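Kitchen Days at the Grakari Workshop

Teaching a two-armed robot by steering it yourself, one small move at a time

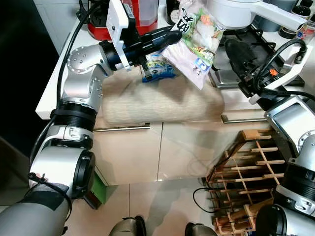
Left gripper closed on the dark cylinder, right one reaching toward the stove. We love how much is going on at this counter!

Wetivport wrote to us after the first batch of photos went up: I always assumed you just typed in where the arm should go. How long before a new person can steer both arms without thinking about it?

Longer than you'd guess, and it's a lot of fun getting there. Most of our people feel fine with one arm after 15 tries or so (the second arm is another story). Your own hands want to move together, and the robot copies that faithfully – every little twitch included.

We call the project Alau, and it's all about showing the robot everyday kitchen jobs by remote control. A person does the task through the arms, the whole run gets saved, and then we do it again with things moved a bit. By February 11, 2022 we had 378 saved runs, and 202 of them were good enough to train on. The rest had drops, long pauses or somebody sneezing at the controls.

Kitchens are wonderful for this. Bags slump, towels fold in ways you didn't plan, and a gripper that comes in at a slightly wrong angle will let you know right away. Slow and steady makes the best runs – if you hurry, the robot learns to hurry too, and it's worse at it than you are.

Next up is the Quispe set, with more two-handed jobs: one arm holds, the other does the work. We're hoping to have those pictures up in September.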